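Why I Gave Up on the Big Grocery Run

Tue 25 June | posted by the author of Tanner Street Suppers

So I have a confession. For years I was a once-a-month shopper. Big list, big cart, big bill, and then three weeks of eating around whatever had gone soft in the crisper. I was proud of it, too! I told everybody how much gas I was saving.

Then in June I added up what I'd thrown out (a whole bag of spinach, two kinds of yogurt, a melon I don't even remember buying) and felt a little sick. So now I go twice a week, on foot, with one bag. If it doesn't fit in the bag it doesn't come home. The Arkico market is 2000 steps from my door, which I know only because my phone told me, and the walk back is all uphill, so believe me, you think hard about that second jar of pickles.

The part I worried about was snacks. I am a grazer. I'll eat standing up, I'll eat during the weather report, I'll eat while deciding what to eat. With a month's supply in the pantry there was always another bag behind the bag.
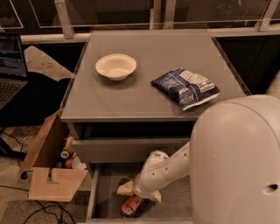 One bowl, one snack bag. Dinner is later, I promise.

Now I buy two snacks a trip and when they're gone, they're gone. The first week was rough, I won't lie, and I ate a lot of dry toast. By the second week I'd started cutting up carrots like some kind of responsible person, and I even found a decent bean dip at Skanomow, that little deli by the bus stop (get the one with lemon).

My spending is down a bit, but the bigger change is that I know what's in my fridge. Five eggs, half a cabbage, some rice from last night. That's fried rice, and I'm going to go make it as soon as I hit publish.

Recent posts
Cabbage Five Ways
My Freezer Is Full of Bread Ends
Is the Skanomow Soup Worth the Line?

Contact | Copyright Tanner Street Suppers | Back to top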